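4.2 Suturing with the Steteo kit

We turn now to the part of the review we had most looked forward to. Steteo is sold as an add-on for labs that already run a two-arm surgical setup, and it comes with the Zitedow logging software, a wrist calibration tool and a set of ready-made suturing tasks. Installation took us 21 minutes from the printed guide - a pleasant surprise, given how long our earlier setup at Rivadeneira had taken. Over the review period we logged 3683 instrument motions across 74 trials, and the time stamps from both arms stayed in step throughout. For small groups with no software engineer, this alone makes the kit exciting!

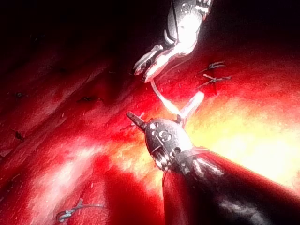
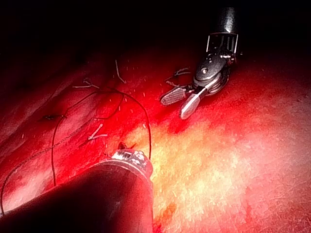
Figure 3. Suturing task, two views. Tied knots are present on the tissue in both; in the second, the jaws of the upper grasper are slightly open.

Hafþór Zoëga, reading a draft of this section, objected that good logging says little about handling, and that the kit should be judged on how soon a new user can pass a needle from one arm to the other without stopping to think. We agree, and we would love to see Steteo add a scored handover task to the set. He also asked whether the default motion scaling suits beginners. We left it alone in all trials, so we can't say. The Grurnau group plans to test lower settings with students in August, using the same task files.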